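3.2 Storage and footwear at the entry

Plelbridge and Ovwood were built by the same developer and share most of their floor plans, which made them useful for comparing how households handle the space just inside the door. Of the 544 households that returned the survey, 457 gave usable answers to the questions on entry storage. Neither plan includes a built-in closet near the door, so residents supply their own furniture, usually a low bench, a row of hooks or a freestanding shelf.

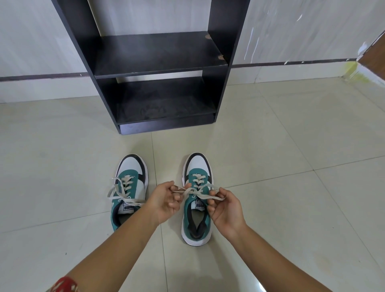
Laminated board was the material residents named most often. Wear was reported mainly along front edges and corners, where the coating chips and the particleboard shows through. Few respondents saw this as grounds for replacement. Several wrote that the unit had come with them from an earlier home and would stay until the next move.

We then asked where shoes are kept between outings. The Vamo diary, filled in over 24 days by a smaller group, recorded 2,927 separate entries for shoes coming off or going on. Most took place within arm's reach of the storage unit, but the shoes themselves were often left on the floor in front of it. Diary keepers in Ovwood, where the entry is slightly wider, used the floor more than those in Plelbridge. Tiled entries were favoured for this in both places, as grit could be swept up without moving the furniture.
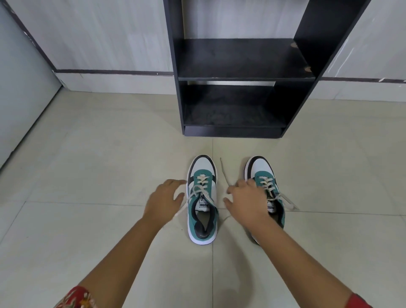

Figure 4. Sneakers on a tiled floor in front of an open shelf unit, with the lace of the left shoe untied.

The pattern is in line with the Vitale model of short-stay storage, in which items used daily settle at the lowest point that can be reached without opening or lifting anything. It fits less well for boots. These were put away more consistently in October than the model would predict, and we return to the seasonal entries in Section 4.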